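Selix Planner: Frequently Asked Questions
By the Selix tooling desk at Grivero
Last revised in December

What is Selix?
Selix is a motion planner with a simulator bolted to the side of it. You give it an arm, a gripper and a pile of things to avoid, and it gives you a path or an error message. We have put a lot of work into the error messages, mostly out of guilt.

Do I need a real arm to use it?
No. Most of our users start in simulation, and a few have stayed there for years and seem happy.

Why does the planner say "no path found" when I can see a path?
You can see one because you are looking at the drawn shapes. The planner looks at the collision shapes, which are fatter. The default padding is 2 millimeters on everything, including the gripper, so a gap gets squeezed from both sides. Turn on "show collision shapes" in the viewer before you write to us. It answers most of these letters.

Can I set the padding to zero?
You can. The setting exists. So does the support queue.

My plan is different every time I run it. Is that a bug?
It's a sampling planner, so it rolls dice. Set the seed in the project file if you want the same path twice. If you set the seed and still get different paths, you are probably hitting the time limit, which is 300 milliseconds by default and depends on how busy your machine is. Raise the limit or close your browser tabs.

What is Hodo, and why is it in my install?
Hodo is the perception side. It takes camera views and guesses where objects are. It arrived in the same package because splitting them was on the list for version 21, and version 21 came out without it. You can leave it switched off.

Hodo finds my plate but puts it inside the table. Why?
Nearly always the camera offset. Check that you entered it in meters. We accept 80 as a perfectly good offset, and we will happily place your camera 80 meters above the counter.

Does Hodo cope with busy textures?
Better than it used to. Dark objects on a dark, veined surface are still the hardest thing we give it, and edges get lost where the pattern of one runs into the pattern of the other. We test on marble for that reason — the Magaña kitchen set, which ships with the examples folder. If your own counter is plain white, you may feel smug.

What does the gripper view show me?
Whatever a camera near the gripper would see, including a good deal of gripper. New users ask how to hide the fingers. Please don't, at least while tuning: Hodo has to learn to ignore them, and it can't ignore what you've removed. The mask for them is built from the arm model, so if you swap fingers, rebuild the mask.

Two views from the Magaña kitchen: 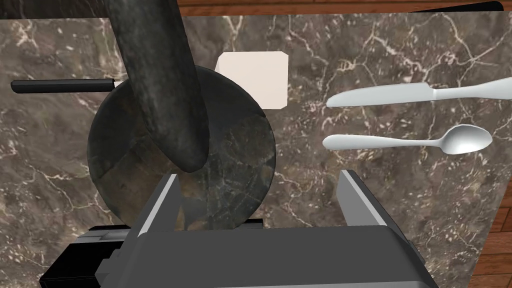
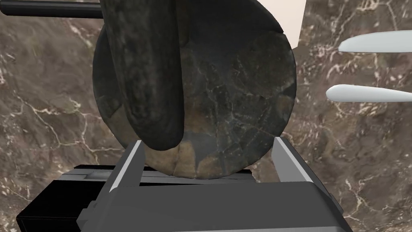 Open gripper and plate on the marble counter, both views.

Reader comments

tablesaw_tim: The meters thing got me. My camera was in low orbit for a whole afternoon. Could there be a warning?

pathless: Rebuilding the mask fixed my phantom obstacle, thank you. I had been planning around my own left finger.

quietservo: Any word on splitting out Hodo? Asking for the fourth release running.

Contact the Selix desk | © Grivero | Back to top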